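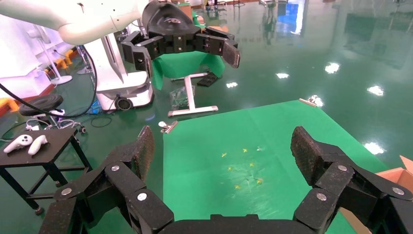
Forum > School and Youth Sport > Rules and Legislation

Transfer rule, has anyone read the full text?

virel_mum
Posted Sunday, 20:14

Good evening to all. The district has published its proposal for pupils who change school. If a pupil moves from one school to another after the age of 14, he or she may not play in the league for a full season. There is an exception when the family has moved house, but you must show papers. I have read it two times and I still do not understand what happens to a child whose parents are separated and live in different towns. My son is at Virel and may go to Flodlow in August to be with his father. Does this count as moving house?

Masteo
Posted Sunday, 20:41

I think it counts, but only if the father's address becomes the main address. Look at section 8, second paragraph. It says "principal residence", and then it does not say who decides this.

I am in favour of the rule in general. In our league two schools take the best players from all the others every summer, and the small schools cannot make a team any more.

flodlow_left_back
Posted Sunday, 21:03

I do not agree with Masteo. You punish a pupil of fifteen years for something the coaches do. If the coaches are recruiting, give the fine to the school. The proposal has a fine of 200 for a school that breaks the rule, and for a big school this is nothing.

Masteo
Posted Sunday, 21:10

A fine was tried before in our league and it did not help. The schools paid it and continued.

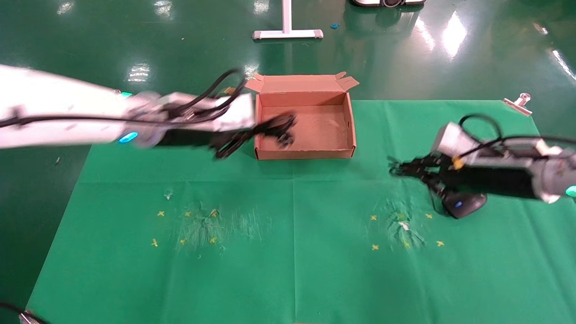
And please remember that the pupil can still train with the team, and can play friendly matches. Only the league is closed for one season. For me this is a fair price for having a league where every school has a chance.

flodlow_left_back
Posted Sunday, 21:26

One season is a long time when you have only three left.

Tan
Posted Sunday, 21:48

I went to the public meeting. Keith Greenwood presented the proposal and he said that last year there were 2,693 registered players in the district, up from 2,200 when the old rule was written. He did not say how many of them had changed school, and when a parent asked him, he answered that the figure would come later. I would like to see that before I have an opinion.

About separated parents: I asked him this after the meeting. He told me that a court paper or a letter from both parents will be accepted. But it is not in the text, so I would not trust it yet.

virel_mum
Posted Sunday, 22:05

Thank you, Tan, this is very useful. I will write to the district and ask them to put it in the text. Do you know until when we can send comments?

Tan
Posted Sunday, 22:09

Until the end of the month. Send it by e-mail and ask for a confirmation, mine took a week to arrive.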